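Fevness Open Textbooks
By Béla Sárközi and Bohumila Hubáček | 24/07/2023

Chapter 2
Learning to Hang Clothes from Demonstration

Cloth has no fixed shape, so a robot must choose its grasp again in each trial.

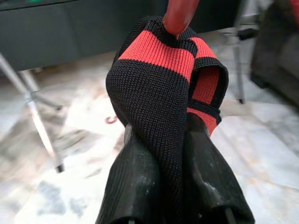

Fig. 2.1 Striped knit held between two ribbed fingers.

The Sipos method learns from 300 demonstrations made in ordinary homes. 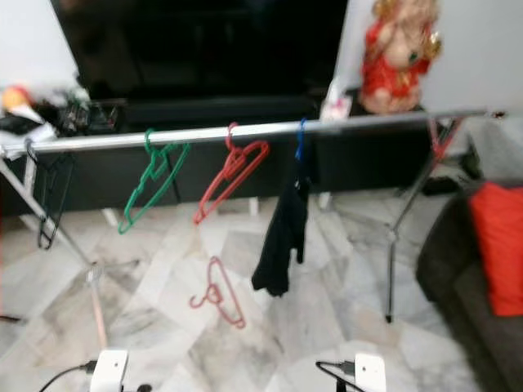
Fig. 2.2 Drying rack with hangers; two gripper modules in front.

We first study the corner grasp, on which the later steps depend.

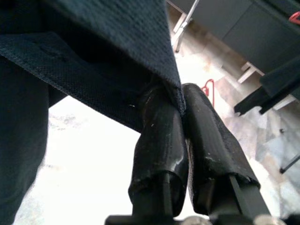 Fig. 2.3 Corner of a dark blue cloth between the fingertips.

This site uses cookies. Accept
© Fevness | Back to top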